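Legislative Correspondence Officer, Rivgate Regional Assembly

Full time, fixed term of 11 months, with the possibility of extension
Location: Derncombe office

The Rivgate Regional Assembly invites applications for the position of Legislative Correspondence Officer in its Public Affairs Division. The officer will prepare written replies to residents, municipal councils and members of the Assembly on matters before the chamber, including the proposed changes to district boundaries.

The division received 1,058 written inquiries during the last session. The standard time for a reply is 11 working days, and the officer will be expected to meet it during recess as well as when the Assembly is sitting.

Main duties

Draft replies for signature by the Speaker's Office and the committee chairs.
Keep the register of petitions and record the date on which each is referred.
Prepare short, neutral briefings on bills and motions.
Attend evening sittings when required — usually twice a month.
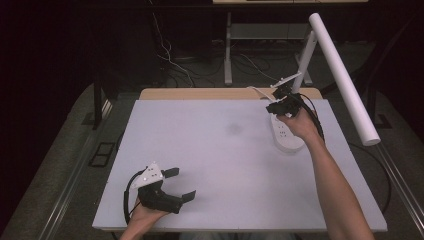
Applicants must hold a bachelor's degree or have four years of experience in a public office, a legislature or a similar setting. Strong written English is essential. Knowledge of Assembly procedure is desirable, and training will be given during the first month of service.

The officer is bound by the Assembly's rules on political neutrality. Persons who hold elected office, or who are paid by a registered party, may not be appointed unless they resign from that post before taking up duty.

The working week is 37 hours. Staff who attend evening sittings receive equal time off, to be taken within 55 days.

Applications should consist of a cover letter, a résumé and one writing sample of no more than two pages. They may be delivered by hand or mailed to the Personnel Office, Room 43, Nogueira Building, Derncombe, and must arrive by 5 p.m. on the last Friday in January. Late or incomplete applications will not be considered.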